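2020년 9월 23일에 고친 글입니다. 오픈데이에 다녀가신 분들이 메일로 물어보신 내용을 조금씩 덧붙이다 보니 README치고는 꽤 길어졌어요. 급하신 분은 "폴더 구조"부터 보셔도 괜찮습니다.

# Kunari 오픈데이 기록: 데스크톱 부품 다루기

이 저장소에는 지난 5월 Plerkthorpe에 있는 Luston 작업실에서 열었던 오픈데이 시연 기록이 들어 있습니다. 로봇 팔로 데스크톱 컴퓨터의 속을 만지는 작업을 하루 종일 보여 드렸고, 그날 남은 기록 가운데 나눌 수 있는 것을 골라 정리했어요. 논문에 붙이려고 만든 자료는 아니어서 군데군데 빈 곳도 있고 메모가 지나치게 친절한 곳도 있습니다. 그래도 좁은 케이스 안에서 그리퍼를 움직여 보신 분이라면 반가워하실 장면이 제법 있을 거예요.

## 그날 이야기

방문객은 모두 81명이었습니다. 근처 기술고등학교 학생들이 오전에 왔고, 오후에는 Quách 수리점 식구들이 가게 문을 일찍 닫고 들러 주셨어요. 평생 손으로 컴퓨터를 고쳐 온 분들이라 질문이 참 매서웠습니다. 소켓 레버는 어느 쪽에서 미느냐, 프로세서를 집을 때 힘은 얼마나 주느냐, 핀이 휘면 누가 펴느냐(제가 폅니다, 확대경 쓰고요) 같은 이야기가 끝없이 이어져서 준비한 차가 다 식었지요.

조작은 대부분 Muthu Shetty가 맡았습니다. 설명하면서 동시에 조작하는 일이 생각보다 어렵다며 오후부터는 설명을 저에게 넘겼는데, 저는 말이 많은 편이라 시연 시간이 자꾸 늘어났어요. 몇몇 에피소드 앞머리에 로봇이 한참 가만히 있는 까닭이 바로 그것입니다. 잘라 낼까 하다가 그대로 두었습니다. 필요하시면 `idle_end` 값 이후만 읽으시면 됩니다.

학생들이 제일 오래 서 있던 곳은 팔 앞이 아니라 손목 카메라 모니터 앞이었어요. 늘 밖에서만 보던 메인보드를 그리퍼 쪽에서 보니 메모리 슬롯이 무슨 담벼락 같다고들 하더군요.
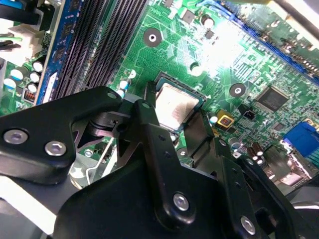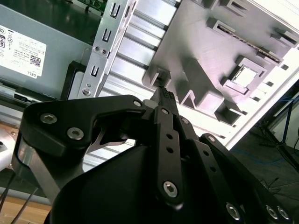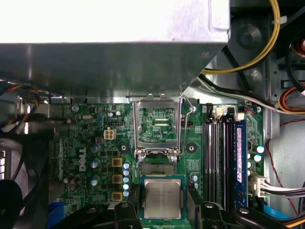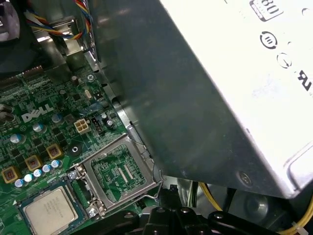 *손목 카메라로 본 컴퓨터 부품 작업. 세 번째는 그리퍼가 인텔 프로세서를 잡은 모습, 네 번째는 소켓이 열려 있고 프로세서가 보드 위에 놓인 모습.*

## 들어 있는 것

- 에피소드 145개. 방문객 앞에서 한 시연과 문 열기 전에 한 연습이 섞여 있고, `session` 항목으로 나눌 수 있습니다.
- 손목 카메라 영상과 관절 값, 그리퍼 벌림 정도
- 에피소드마다 붙은 한두 줄짜리 메모(한국어와 영어가 뒤섞여 있어요. 미안합니다!)
- 방문객 질문을 받아 적은 `questions.md`

작업 종류는 프로세서 집기와 놓기, 소켓 레버 다루기, 메모리 모듈 꽂고 빼기, 케이스 안쪽의 작은 부품 집기입니다. 성공 여부는 `outcome`에 적었는데, 애매한 경우에는 억지로 고르지 않고 `unclear`로 남겼습니다.

## 폴더 구조

```
kunari-openday/
 episodes/
 notes/
 calib/
 questions.md
 index.csv
```

`index.csv`를 먼저 열어 보세요. 에피소드 번호, 작업 종류, 조작한 사람의 표시, 결과가 한 줄에 들어 있습니다. 전체를 한꺼번에 받기 부담스러우시면 `episodes/` 안에서 번호로 골라 받으셔도 됩니다.

## 쓰실 때 알아 두실 점

금속 면이 많다 보니 반사가 꽤 있습니다. 케이스를 기울여 놓거나 조명을 옮길 때마다 밝기가 달라지고, 그리퍼가 화면 아래쪽을 많이 가립니다. 손가락 끝이 부품에 닿는 순간은 영상만으로 알기 어려울 때가 있어서, 저희는 벌림 값을 같이 봅니다. 값은 100이 완전히 열린 상태이고 0이 닫힌 상태예요. 오전 기록 몇 개는 예전 설정이 남아 눈금이 500까지 올라가니 `calib/`의 변환표를 꼭 거쳐 주세요. 이걸 모르고 하루를 날린 사람이 저 말고는 없었으면 합니다.

방문객 목소리가 담긴 소리 트랙은 모두 지웠습니다. `questions.md`에도 이름은 적지 않았고, 수리점 식구들께는 글을 미리 보여 드리고 허락을 받았어요.

## 이용 조건과 연락

수업이나 연구, 개인 공부에는 자유롭게 쓰셔도 좋습니다. 다시 나누어 주실 때는 Kunari 오픈데이 기록에서 가져왔다고 한 줄만 적어 주세요. 잘못된 표시를 찾으시면 이슈에 에피소드 번호를 남겨 주시고요, Muthu와 제가 번갈아 보고 있어서 답이 며칠 걸릴 수 있습니다. 다음 오픈데이 날짜는 아직 정하지 못했는데, 정해지면 이 파일 맨 위에 적어 두겠습니다.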